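3.2 Rendering views for the planner

Every policy in this paper is trained and tested in simulation first, and most of the surprises we ran into came from what the robot's own viewpoints look like once it starts moving. The planner, which we call Usel, never sees a tidy overview of the room. It gets whatever the simulated cameras give it at that instant, tilted, half blocked by the robot's own body, and often pointed at a plain surface. We think that makes the problem far more interesting! 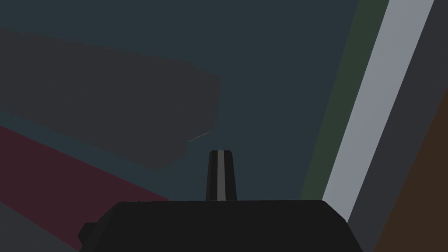
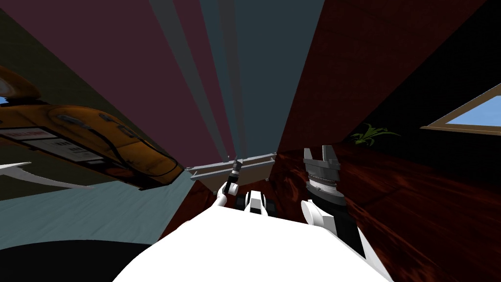 Figure 2. Two rendered views from the same simulated setting. The first is taken up by the gripper and flat areas of color; the second shows both arms of the robot and a large orange-and-yellow object.

Usel runs on top of Jemex, our rendering and physics layer, and the two talk through a small message queue. At each control step Jemex sends the current views together with joint positions and gripper opening. Usel answers with a short chunk of target poses, 24 steps long, and only the first 6 are carried out before a new request goes out. We tried longer stretches and they were fine in open space, but near shelves and walls the arm would commit to a path that had been planned from a poor view, and by the time a better one arrived it was too late to use it.

The part we are most excited about is how views are weighted. Early versions simply joined the features from all cameras and let the network sort it out. This worked well until a view held almost no texture, at which point the pose estimate for the target began to drift. We now compute a confidence score per view from two quantities: the share of pixels covered by the robot's own links, which we get for free from the kinematic model, and the local gradient energy in the pixels that remain. A view with a low score is still passed on, with its features scaled down. Dropping it outright made the arm jerk whenever a camera came back, and Lino Negri's smoothing filter only hid the problem.

Self-masking deserves a word of its own. We render the links a second time from the same camera pose, with the rest of the world removed, and grow the resulting mask by 2 pixels. The growing step matters more than we expected. Without it, a thin outline of the gripper leaks into the background features and the planner learns to treat that outline as an obstacle that follows the hand wherever it goes. Watching the arm politely back away from itself was fun for one afternoon in August, and then we fixed it.

For the runs in Section 4 we generated 271 start states with the Gentile sampler, which draws the base position, torso angle and arm configuration together so that the arms never begin in collision. Camera tilt follows from the torso angle and is left uncorrected. We did test a version that rotated each view upright before encoding, and it gave no benefit on the Vurnstead task set while adding a resampling step to every request. The encoder seems happy to learn the tilt from the joint positions it already receives.

Two settings remain tuned by hand: the floor on the confidence score and the length of the executed chunk. Both are kept fixed across all tasks reported here.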